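My uncle, Teodoro Enriquez, died in July. The paper gave us a limit of 200 words for the notice. My first draft was 1250. I'm putting the rest here, in pieces, for anyone who knew him.

## 1

He was born in a flat over a bakery, the fourth of six. His mother took in sewing and his father was away at sea for most of the year. He left school at fifteen and never spoke of it as a hardship. He said he had wanted to go and they had wanted the desk.

## 2

He came to England at nineteen with a cousin who already had a job and a room. The cousin went home after one winter. Teo kept the room. The landlady was Mrs Pell, and he wrote to her every Christmas until she died.

## 3

His first proper job was at Rorex, in the stores. They made parts for goods lifts. He started on the counter, handing out bearings and belts to fitters who didn't write anything down, and he ended up running the place. He was there 40 years.

The notice says "a long career in engineering". He would have crossed that out. He always said he worked in the stores.

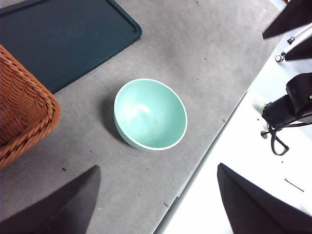 He kept a ledger of his own alongside the official one. When the computer system came in, he carried on with the ledger for another four years. My aunt has three of them in the sideboard. The handwriting is very upright and he ruled his own columns.

## 4

He met my aunt Joan on the 704. She got on at Ambrose Road, he got on two stops later, and for most of a year they nodded at each other. Then one evening the bus broke down and everyone had to walk. They were married the following spring at the register office, with a lunch afterwards in the room above the Ambrose Arms.

A few people have asked if the pub is still there. The building is. It's a dentist now.

## 5

They had two children, my cousins Marta and Paul. There was also a baby who lived for two days, called Luis. We asked Joan whether she wanted him in the notice and she said yes, straight away. So he is in, by name. It took up four of our words and I'm glad we spent them there.

## 6

Things that didn't fit in the notice:

- He swam all year round at Tuvby, off the slipway, until his hip was done.
- He could not stand a door being left ajar. Open or shut.
- He taught me to drive in a Maestro with no second gear to speak of.
- He cooked on Sundays only, and used everything in the kitchen to do it. 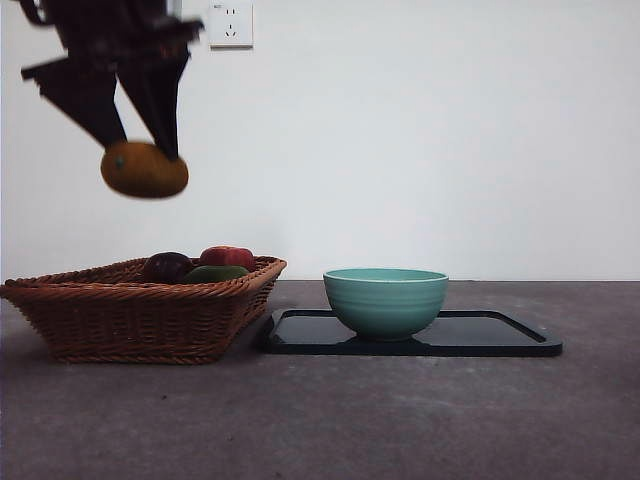
- He read the paper from the back page forwards and had usually given up before he got to the news.
- He sang in the choir at St Anne's for the music and was quite open with the vicar about that.

## 7

The Nillevska business. Some of you will only know him from this.

Nillevska was the allotment site behind the railway. The name came from the first people who had plots there, after the war, and the spelling on the gate was different from the spelling on the rent book. When the council wanted to sell it, Teo wrote to them. He wrote a letter every fortnight for two years, each one asking a single question.

They did sell a strip along the north side in the end. The rest was kept. He thought that was a fair result and said so at the meeting, and a few plot holders didn't speak to him for a while after that. He minded more than he let on.

## 8

I found copies of the letters when we were going through his desk. They are short. One of them just asks who has the key to the water meter.
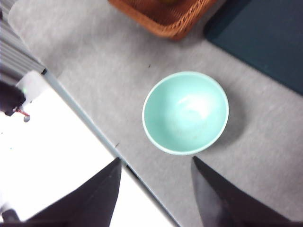

There was a reply stapled to that one, and the reply was wrong, so the next letter asks again. I've scanned all of them. If the local history group would like a set, send me a message and I'll drop them off.

## 9

After he retired he went back to see his sisters every other year. He took them tea and English plasters, which they said stuck better. The last trip was with Paul. They hired a car and found the street, and the bakery was still a bakery, under another name. He bought a loaf and ate most of it on the way back to the hotel.

## 10

He was ill for seven months. He was at home for all but the last nine days, which was what he had asked for. The district nurses were very good to him and to Joan. So were the neighbours on both sides. Joan would like them to know she has their dishes and will be bringing them round.

## 11

He leaves Joan, Marta and Paul, five grandchildren, and his sisters Pilar and Inés. His brothers died before him.

The funeral was family only and has been held. There'll be a get-together in the church hall in September, from two in the afternoon. No need to dress up. Bring a photo of him if you have one, with names on the back please, as we have a lot of group pictures from Rorex and can't put names to half the faces.

## 12

A correction to post 4. Marta says it was three stops, and she has it from Joan.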